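Jokeo wants 200 demonstrations by the end of June

The pitch from Londel is that anyone can teach a robot arm to tidy up. You drive it by remote control, it records the moves, and a model learns from the recordings. I'd like to see the hours on the invoice first.

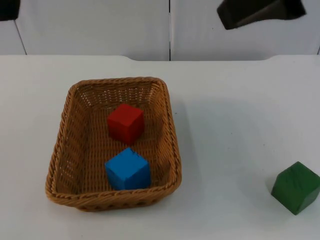 The Jokeo practice table: one basket, three painted cubes.

Each operator gets 109 tries at the blocks before anything counts. Londel calls that a warm-up. I call it four days' pay.

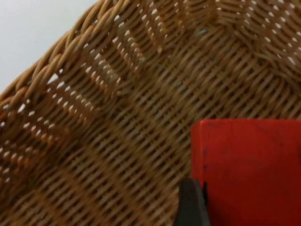 Red block and gripper finger, from the wrist camera.

The wrist view is what the model learns from, and it's a narrow one – move the basket a few inches and I suspect you start over.

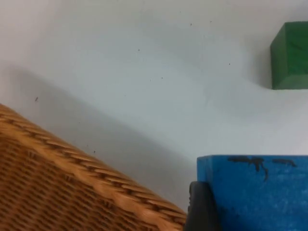

Manalo bought a similar package and was told 200 would do. The number is now 2000. Ask for that in writing before you sign.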